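Brown paper on the table, and a small stand

2026-05-10

I have gone back to covering the table with brown paper before I make anything on it, after a winter of not bothering.
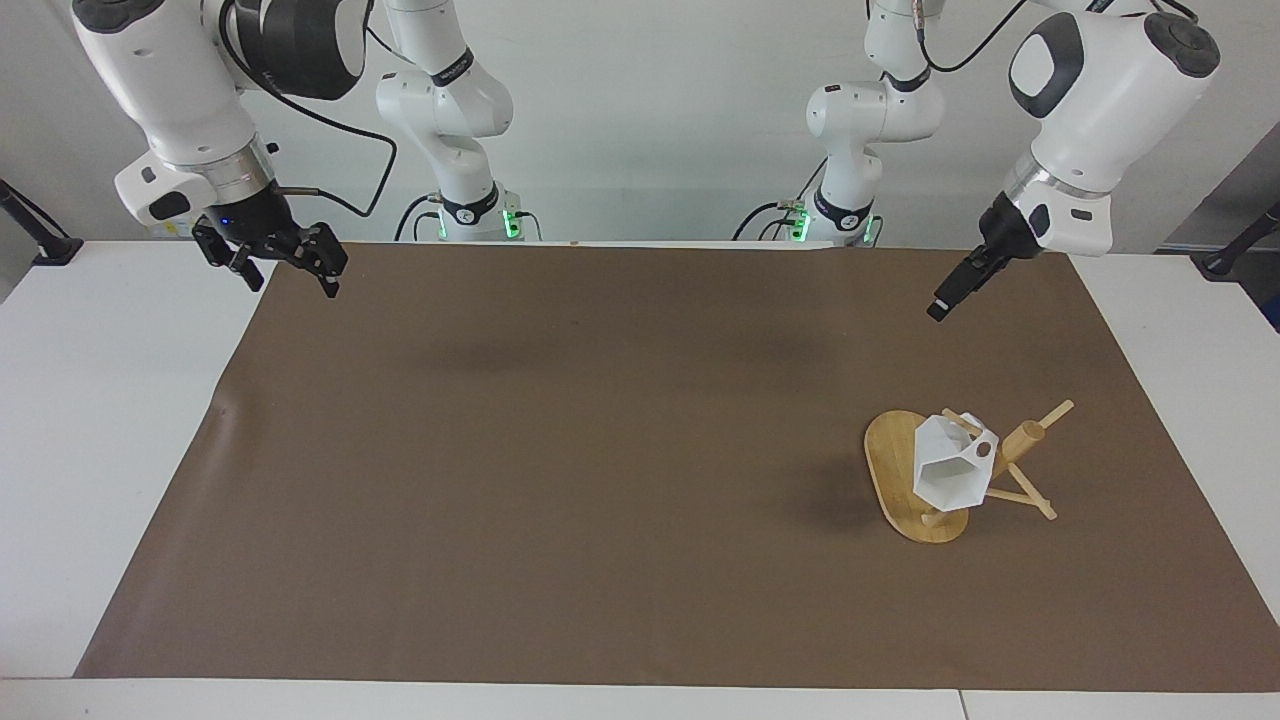

The winter of not bothering cost me a glue ring the size of a saucer, which came up in the end with a plastic scraper and a lot of patience, and a pencil line that is still there if you catch it with the light coming sideways. It's a white table. White tables are lovely for the first week. I bought mine second-hand from Przemysław Pietrzak when he moved to Birkdale, and he told me then to keep something over it. I did until November and then I ran out of paper and got lazy.

The paper is the ordinary sort that comes on a long roll for wrapping parcels. I got 40 metres from Cenus, who mostly sell packing supplies to shops but will post a single roll if you ask. It is heavier than the stuff from the post office and doesn't tear when you drag a board over it. One side is shinier than the other. I put the shiny side down, for no better reason than that I can write on the dull side without smudging.

I cut one large piece at a time and leave it on until it is too marked to be useful. Coming off a roll, it wants to curl back up, and for a day or so you are fighting the ends. I used to tape it down with masking tape. Now I roll it the other way round a length of drainpipe overnight, which takes most of the spring out of it, and tape only the corners if I have to. The tape on a white table leaves a sticky edge that picks up grey dust, so the less of it the better.

What I like best is being able to draw on it. If I am joining thin dowels at an angle, I draw the angle full size on the paper and lay the pieces over the lines. It saves holding a protractor against something round that rolls away from you. I've got drawings from Christmas on old sheets that I have kept folded in a drawer, and I have gone back to them more often than to anything I wrote in the notebook.

The stand is on a flat oval board in a light yellow wood, and the stand on it is mostly thin round dowels. I do like an oval base. A round one always looks to me like it ought to turn, and a rectangle wants to be lined up with the edge of whatever shelf it is on, and I am then forever nudging it straight. You can put an oval down at any old angle and leave it.

A few notes on dowels for anybody trying this sort of thing, mostly learned from doing it wrong.

Buy them in person if you can and roll each one along the shop counter. A bent one wobbles and you can see it straight away. I sent off for a bundle once and a good third of them were only fit for plant supports.

The size on the label is not always the size of the dowel. Drill a hole in a scrap first and try it. If it's too tight, a twist in a folded bit of sandpaper will bring the end down. If it's too loose, use a smaller drill bit and start again, because glue won't fill a gap like that and stay strong.

Put the glue in the hole with a cocktail stick and keep it off the dowel. When it goes on the dowel it gets pushed up into a collar at the joint, and wiping the collar off leaves a shiny patch that shows once you oil the wood.

Don't glue it all in one go. Musyoka Wanyama, who taught the Taramlow evening class I did a couple of years back, had us put every project together dry, walk round the table and look at it from the back as well as the front. I resented this at the time. I now do it every time and quite often find a leg leaning.

For finishing, I use a thin coat of oil and then leave the thing alone. I haven't found that a second coat does much on pale wood apart from turning it more orange than I want. Oil goes straight through brown paper, by the way. Put a bit of old baking tray or a plastic lid underneath for that part, or you will be back to rings on the table, as I was.

The other thing to watch is sawdust. It sits on the paper and gets ground under the base when you turn a piece round, and you end up with fine scratches on the underside. I lift the whole sheet by its edges once a day, tip it into the bin and lay it down again. It takes a minute and the lines I have drawn stay where they were.

I have most of the roll left. Next is a longer board that has been leaning behind the wardrobe since last summer, and I need to decide whether to round its ends or leave them square. I've drawn it both ways and I still can't say which I prefer. If I go for round ends I will have to borrow the good jigsaw back from my brother, who has had it since he did his kitchen floor.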